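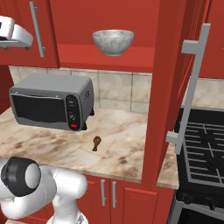
Home | About Us | Courses | Fees and Dates | Contact

About the Zesau School of Home Cookery

September
By the School Office

The Zesau School of Home Cookery teaches adults to cook for a household. It was established in Ratodville as an evening program in a rented church hall and now occupies its own premises on Nazari Street, with 4 teaching kitchens, a lecture room and a small reference library of cookery books and periodicals. The School is an incorporated not-for-profit association and is governed by a board elected by its members.

Our courses

Instruction is offered at three levels. The Foundation Certificate covers knife skills, stocks and soups, eggs, pastry, roasting and the safe storage of food. The Intermediate Certificate extends this work to bread, preserving, fish and the planning of menus across a week. The Household Diploma is completed over 80 hours of supervised practice and concludes with a dinner for six guests, planned and costed by the student.

Short courses are held throughout the year on jam and marmalade, school lunches, cooking for one, and barbecue without waste. The Thursday evening class in budget cookery remains the School's longest-running offering and is open to enrolment at any point in the term.

No previous experience is required for the Foundation Certificate. Applicants for the higher levels are asked to hold the preceding certificate or to attend a practical assessment.

Our approach to teaching

Students cook at every session. Demonstrations are kept brief, and recipes are issued in metric measures with notes on substitution where an ingredient is out of season. Each student keeps a workbook, which is reviewed by the instructor at mid-term and again at the close of the course. Vegetarian, halal and gluten-free versions of all core recipes are available on request at enrolment.

Membership and graduates

The School has awarded 3,163 certificates and diplomas. Many graduates maintain their association with us as members, and 87 of them currently assist as tutors or assessors. Members receive the quarterly newsletter, The Stomalis Table – named for the Stomalis Bequest, which funded the purchase of the Nazari Street building – and may borrow from the library without charge.

Fee assistance

A limited number of subsidised places is reserved each term for pensioners, full-time carers and young people leaving care. Applications are considered in confidence by the School Office. Forms may be collected in person or requested by post, and should be lodged before the start of term.

Home | About Us | Courses | Fees and Dates | Contact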